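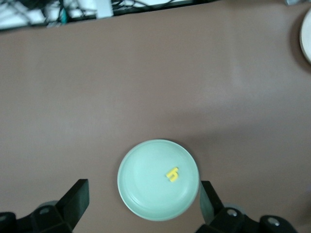
A small yellow piece in a green dish, between the two fingers of the gripper at our Werusden workshop.

Can it tidy the kitchen yet?

Many readers wrote to us after the December newsletter with the same question: when can we buy a machine which clears the table? I will try to give a fair answer from our side at Petska, where we have worked on small household tasks for four years now.

The short answer is: not yet, but some parts of the work go better than I expected. Picking up one small thing from a dish is a task that a child of two does without thinking. For our arm it was the whole programme of last autumn. The fingers are flat and rather thick, and a dish has a rim, so the arm must come down steeply enough to miss the rim and still close on something that lies almost flat on the bottom. If it comes a little too low, it pushes the dish across the table. If it stays a little too high, it closes on air and then carries this air very carefully to the other side.

In our last long test we made 100 attempts with small plastic pieces in shallow dishes. The arm brought 71 of them to the right place. Imogen Hollis, who keeps our test book, wants me to add that most of the failures came in the afternoon, when the light in the room changes and the shadows on the table become longer. We have now ordered blinds.

Speed is the other matter. One piece takes the arm roughly 8 seconds when all goes well. A person who clears the table after breakfast would be finished and reading the newspaper before the third spoon. On the shop floor this is less of a problem. Our partners at Gudelum sort small parts into trays, and there a slow machine can work through the evening while people are at home. They have the same parts every day and the trays are always in the same position. A kitchen does not offer this. Plates are stacked in a new way each time, and somebody has left a sock on the chair.

Marjorie Fothergill from Inskip visited us and asked if she could leave her good cups with the arm. I advised her to wait. For cups and glasses we have no results I would like to print, and wet things we have not tried at all.

Our next work is with two dishes on the table and pieces of different shapes, and after this we will start with cutlery. Forks are difficult because they lie so close to the surface. Readers who have old forks and teaspoons they don't need are welcome to bring them to the Werusden workshop, any day before four o'clock. Please, no knives.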